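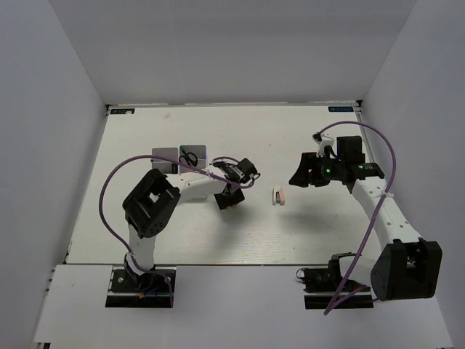 How long does one course at Clakell last?
One course lasts 14 weeks. The group meets in the evening, and each lesson is two hours with a short pause in the middle.

Which languages can I learn?
At this moment we teach Polish, Ukrainian and Portuguese. The Portuguese group is open only for beginners. For Polish and Ukrainian we have three levels, and the teacher will help you to choose between them.

I studied before, but it was many years ago. Where should I start?
Please write to Zlata Prokopenko, who makes the placement talks. The talk is by telephone and it is quite relaxed. She will ask you to speak a little, to read a short text, and to say what you want to use the language for. If you forgot nearly everything, you can say so and she will put you with the beginners. Many students find that the old words come back after the first lessons.

Do I have to buy a book?
For Polish and Portuguese, yes. The title will be in your welcome letter. You may use a second-hand copy, but please look that the exercises are not filled in. Radymyr Tymoshchuk prepares his own sheets for the Ukrainian groups and the price of them is already in the fee.

What happens if I miss a lesson?
The teacher sends the homework to everybody on the next morning. If you miss two lessons one after another, we will call you to ask if everything is all right. We can't give money back for single lessons. You are welcome to sit in the other group of the same level in that week, when there is one. Write to the office first so that the teacher knows you are coming.

Can I change my level after the course has started?
You can change until the end of week three. After this the groups are too far from each other and it is hard for the student and also for the teacher.

How do I pay?
By bank transfer or by card at the office. It is possible to pay in two parts, the first before the course begins and the second in November for the fall groups. Please write your full name in the transfer. Lukian Moroz takes care of the payments and he will send you a receipt by email.

Is there an exam at the end?
There is a small written test and a conversation in pairs. Those who need a certificate for the employer should tell us before the last week. It confirms the attendance and the level reached in our school, but it does not replace a state exam.

May my child come with me?
The evening groups are for adults from 16 years. We don't have a children's group now. If you would like one, leave your address at the office and we will write to you when it opens.

Where do I park?
The yard behind the building belongs to our neighbors, so please don't stop there. On the street the parking is free in the evening.

Last changed: Jan 29, 2020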